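Bolness Manipulation Notes
@bolnessnotes

1/ Notes on collecting demonstrations for a two-handed task with hand-held grippers. The task is plugging and unplugging at a power strip. Written mostly for whoever picks up the Manden rig after me. Some of it will apply elsewhere.

2/ Background: we started with remote control. Leader arms on one side of the room, follower arms on the other. It works, but inserting a plug that way is slow. You can't feel the contacts, so you stop, look, nudge, look again.

3/ With hand-held grippers the operator squeezes the jaws directly and feels the plug through the handle. The arms aren't involved at all during recording. You lose the guarantee that every motion is reachable, and you have to check for that later.

4/ Target for the first round was 300 demonstrations, with the first 100 used only to shake out the procedure. We kept those 100 on disk and trained nothing on them.

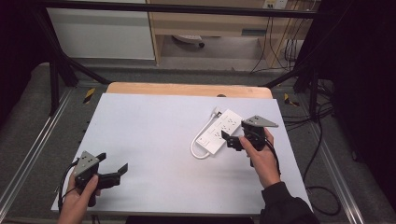

Photo: Bolness Manipulation Notes / Manden rig, head view

5/ Left and right grippers are recorded as separate streams. Both are cabled. Route the cables down and away from the wrist before you start. A cable that catches on the table edge shows up in the data as a small tug, and the policy will learn the tug.

6/ Strip placement: vary the angle between demonstrations. We had an early batch with the strip square to the board every time. The policy trained on it was fine at square and useless at anything past a slight turn.

7/ Cord placement matters as much as strip placement. White cord on a white board has very little contrast. If the loop always sits on the same side, the model may use it as a landmark. Move it.

8/ Starting pose. Pick one and be strict for the first second of the recording, then stop being strict. We use jaws open, above the board, hands still. Brimo (our recording software) trims on stillness, so a restless operator gets badly trimmed episodes.

9/ Speed. New operators go too fast. They have been plugging things in since childhood and do it in one motion. The recorded path then has almost no samples near contact. Ask for a normal approach and a slow final inch.

10/ Do not ask for slow everything. We tried it. The policy came out hesitant and would hover over the socket until the time limit.

11/ Which hand does what: one hand steadies the strip, the other handles the plug. Decide it before the session and write it in the log. If operators switch roles partway through a batch, you get two different tasks under one label.

12/ Regrasps are allowed. If the plug turns in the jaws, set it down, take it again, and carry on. Delete the episode only if the strip has been dragged off the board or a stream has dropped out.

13/ Numbers from the second batch, same task, same training settings. Remote control data only: 68 successes out of 100 trials. Hand-held data only: 71 out of 100. I would not call that a difference.

14/ The difference is in collection time. The hand-held batch took an afternoon. The remote batch took most of a week, counting the resets and one arm fault.

15/ Failures were not the same kind, either. Remote-trained policies missed the socket to one side. Hand-trained ones lined up well and then pushed at a wrist angle the arm couldn't hold. See 3/ on reachability.

16/ Fix for that, partial: run every hand-held episode through the arm model before training and throw out anything that crosses a joint limit. The Delić filter does this in one pass. Set the margin wider than the default. The default assumes a bare wrist, and ours carries a camera.
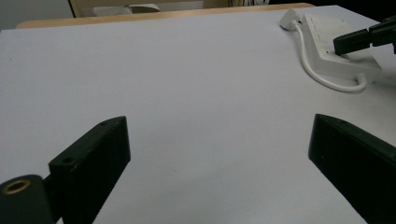 Do you have to recalibrate the gripper width every session?
Once per session is enough, plus again after any finger change. Close the jaws fully, hold, open fully, hold, and let Brimo store both ends. If the closed value has moved since the last session, check the finger screws before you record anything.

17/ Fingers: dark and matte is what you want against a pale board. We tried a lighter print for a while and tip tracking got worse. Light scuffs haven't caused trouble. A chipped tip will, so swap it.

18/ The wrist view should have both fingertips in it when the jaws are fully open. Check this at the start of each session with nothing between the fingers. If one tip is out of view, the mount has slipped and everything recorded after that is suspect.

19/ Adapters are a separate object class for us. A bulky adapter hides the neighboring sockets from the wrist camera on approach, and operators respond by leaning to look around it. Your policy can't lean. Tell them to work from the gripper's side of things and accept a few misses.

20/ Keep the misses that get corrected. A miss followed by a clean recovery is worth more to us than another clean insertion. Tag it "recover" in the log so it can be weighted later.

21/ Lighting: even and flat for the first round. After that, turn one lamp off for part of each batch. We did this in March and should have done it from the start.

22/ Open item: clock drift between the left and right streams on long recordings. Restarting Brimo between batches hides it. I have not found the cause. If you have seen the same thing on a cabled pair, reply with your sample rate and cable length.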